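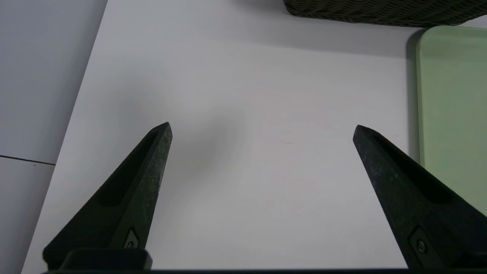
Speaker Notes, Issue 4, page 12

Returning Books by Mail: What the Rurnley Pilot Means for Branch Staff
Presenter: Nerys Yorath
Session length: 25 minutes, with questions at the end

Slide 1. Welcome
Thank the host branch and confirm that everyone has the two-page handout. Staff joining from Beson have the same handout by email. Please hold questions about staffing hours until the last slide.

State the purpose of the session. The library system is deciding whether return by mail should be offered at all branches. The pilot ran at Rurnley through the end of June. This talk covers how borrowers used the service, what it cost in staff time, and which procedures will change if the service is extended.

Slide 2. Background
Rurnley serves a wide rural district with one bus route. Borrowers in the outer part of the district had asked for a book drop at the Akbulut Road store for several years. The store could not provide a space that met fire rules, and the request was closed. Return by mail was proposed in its place.

Each participating household received prepaid labels and padded envelopes. An item was treated as returned on the date of the postmark. Pause on this point, as it produced the largest number of questions at the desk.

Slide 3. Use of the service
Read the figures slowly. They are also on page one of the handout.
Households enrolled: 577
Items returned by mail: 2,397
Items returned by mail that had been borrowed at Rurnley: 1,562
The remaining items came from other branches. The planning group had not expected so many, and the sorting procedure was written for Rurnley stock only. Beson staff will remember the extra crates in the spring.

Slide 4. Damage and loss
Damage in the mail was mainly to corners and spines. Large picture books suffered most because borrowers folded the envelope flap over the cover. A stiff card insert was added in the second half of the pilot, and the instructions were rewritten in larger type.

Audiobook cases should not go in padded envelopes. If the service is extended, they will be left out until a suitable box has been found. Show the sample insert and pass it along the rows.
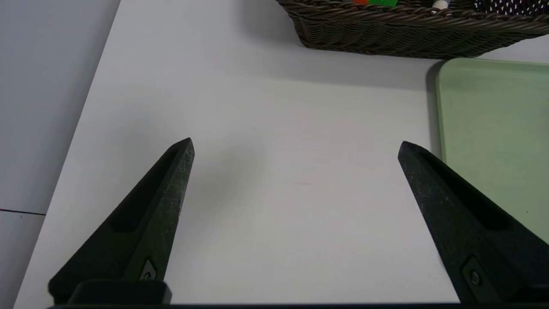
Branch Services Department, Circulation and Returns

Slide 5. Desk procedure
Explain the new steps in order. Mailed items are to be opened at the back desk and kept apart from items taken from the book drop. The postmark date is entered before the item is checked in. If the item is checked in first, the system will record a late return, and the correction must then be made by a supervisor.

Where a postmark cannot be read, staff should enter the date three business days before arrival. Borrowers are not to be asked for proof of mailing.

Held items go to the hold shelf in the usual way. Items belonging to another branch go into the gray transit crate with the mail slip left inside the front cover.

Slide 6. Labels
Labels are now printed through Planano, which replaced the spreadsheet used in the first weeks. The pilot used 946 sheets of labels, including those spoiled during setup. Branches should order by the pack and keep the opened pack in a closed drawer. Sheets that have curled tend to jam the printer.

A borrower who needs more labels may ask at any desk or by telephone. The limit is ten labels per household at one time. Branch managers may approve a larger number for schools and home care residents.

Slide 7. Decisions still open
Note that the following points have not been settled, and avoid giving a view on them.
Whether the service will be open to every cardholder or only to those outside the bus route.
Whether interlibrary loans may be returned by mail.
Which branch will receive items when the borrower has used an old label.

Slide 8. Questions
Take questions from the room first, then from Beson. Questions on payroll or schedules should be written on the cards provided and left at the door. The feedback form is on the back of the handout.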